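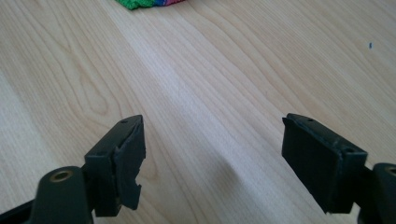
I washed eleven sweaters the week after Christmas and didn't lose a single one, so I'm finally writing down how I do it! Knits scare people. They scared me too, right up until I felted my favorite cardigan down to the size of a tea cozy and decided I'd better learn something.

*Posted January 4, 2020*

## Before any water

Turn everything inside out and shake it outdoors if you can. Check the elbows, the underarms and the cuffs for thin spots, and fix those first, because a weak stitch in a dry sweater is a hole in a wet one. I keep a darning needle and a few lengths of spare yarn in an old mint tin by the sink.

Then test for bleeding. Press a damp white cloth on the darkest color for a minute. If the cloth picks up color, that sweater gets its own basin.

## The wash

Cool water, a small squirt of wool wash (baby shampoo is fine in a pinch), and hands only. Push the sweater under, squeeze it gently, let it sit for fifteen minutes and squeeze it again. No rubbing, no twisting, no holding it up by the shoulders while it streams water everywhere! Lift it out with both hands underneath like a sleepy cat.

Rinse in water of the same temperature. Wool really hates a sudden change.

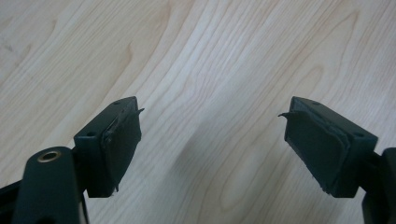

Drying flat needs a good flat place, and I've tried them all: the bed, the ironing board, the top of the chest freezer. A table wins every time. You want one with plenty of bare space in the middle, and pale wood like this is lovely to work on, as long as you protect it. I put down an old shower curtain, then two thick towels, then the knits. Damp wool left straight on wood can mark the finish, and dark dye on a light table is a sad, sad thing to find on a Sunday night.

Before anything goes on the towels to dry, do the towel roll:

1. Spread out a dry bath towel and lay the sweater on it.
2. Roll them up together from the bottom, like a jelly roll.
3. Kneel on it. Lean in!
4. Unroll, swap for a fresh towel and go again if it's a thick one.

## Patting into shape
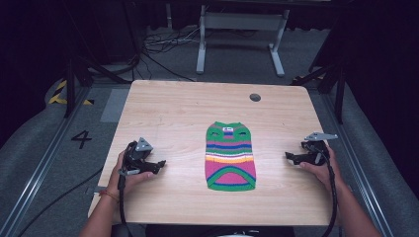
Blocking sounds fancy, but all it means is nudging a damp knit back to the shape and size you want and leaving it alone. Measure before you wash and jot the numbers on a sticky note. Work from the middle out with flat palms, and never tug a hem. Stripes are your best friend at this stage! On a small, bright one with bands of green, blue, pink and purple, you can spot a crooked side right away, so I straighten the stripes first and let the edges follow. My friend Yetunde Sani knits for her dachshund, and she does his sweaters exactly the same way, only she rolls up washcloths and tucks them inside so the leg openings dry nice and round.

Flip everything after half a day. A fan on low across the room speeds things up a lot, but keep knits away from radiators and direct sun.

## Putting them away

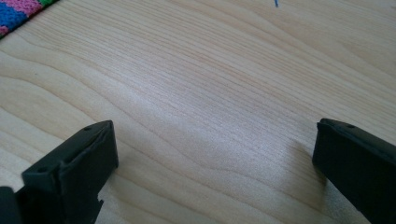 Fold, don't hang. A hanger gives you those funny little shoulder bumps, and a heavy sweater will grow two inches by spring. I wipe down the table first, then run my hand over it to feel for crumbs or rough spots that could snag a loop. A smooth top with a soft sheen, like the one here, makes folding a treat, and I push the multicolored knits off to one corner so I can do the plain ones in a batch. Arms back, sides in, bottom up in thirds, and you're done.

Cedar blocks go in the drawer, and I sand them lightly every December to bring the smell back. Dryer sheets don't do a thing against moths, in my experience.

Next up is getting candle wax out of a tablecloth, which I had plenty of chances to practice over the holidays.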